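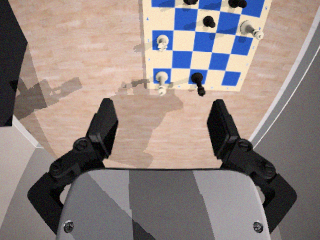

I called the woman who keeps the house rules for robot trials at Bamcombe, and she was off before I'd found a pen! "Ten rules, that's it," she told me, "and people still skip the first." That one says every trial begins with the gripper open and holding nothing, chessboard or no chessboard.

She wrote the set in July, after reading 197 run logs from Allaten (her idea of a fun summer, she swears).
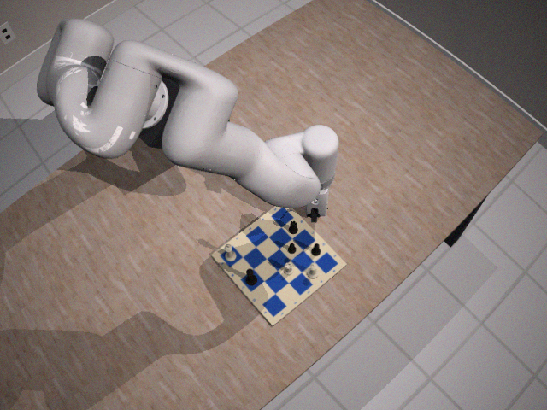
Rule six is the one folks argue over. "Come in from above, and pause before you close the fingers. They say it's slow. Fine, be slow!"
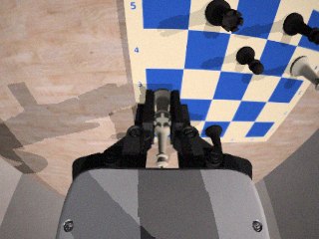 Filed under: Good Practice

I asked if simulated runs get a pass. "Nope. Same rules, same log sheet." Her next job is getting the team at Ostomeo to sign on.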